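Jintana Inthanon on seven years of the Tendstead toy library

Caught up with Jintana between the school run and the August stocktake. Kettle on, phone ringing twice. She runs Siriwan, the toy library in Tendstead, and has done for seven years.

It started in her hallway. "I had two under three and a house full of stuff they'd gone off," she says. "My neighbour had the same. We swapped, then her sister wanted in, then it got silly." The hallway lasted one winter. After that a room above the old Femach shop, cheap rent, terrible stairs. "Try getting a play kitchen up those. I still have the scar."

Now it's ground floor, thank goodness, with a ramp. Members pay a small fee and borrow for a month. Last year the loans came to 2830. The year before, 3317. Is she worried by the drop? Bit of a shrug.

"We shut for six weeks when the boiler went. So no, not really. I'd be worried if people stopped moaning about the late fees - that means they've stopped coming."

What goes out most? Not the big flashy things, she says. Train track, always. Puzzles with chunky pieces. Anything with a door or a catch on it.

"Parents come in wanting something that teaches the alphabet. The child wants to open and shut a little door for forty minutes. Let them! They're learning loads, it just dosen't look like a lesson." 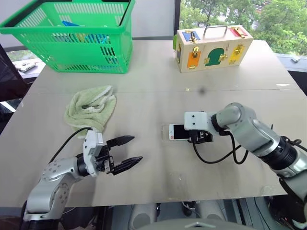

On money, and what comes next

Grants are patchy. The council gave 1000 pounds one year and nothing the next, same form, same answers. "I don't take it personally any more. I did, I cried in the car." Most of the income is fees and a spring sale, plus a raffle she says she hates running.

She's been over to Budska to help a group there set up their own. Her advice to them was mostly dull. Get a good lock. Write down who has what. Don't say yes to every donation, or you'll drown in jigsaws with bits missing.

"People mean well. They bring a bin bag and drive off quick."

And next? Saturday opening, if she can find the cover. A shelf for older kids, eight and up, who she feels get forgotten. Board games, marble runs, that sort of thing. She'd like a day off aswell.

"My eldest asked if we could borrow a holiday," she says, and goes to answer the phone.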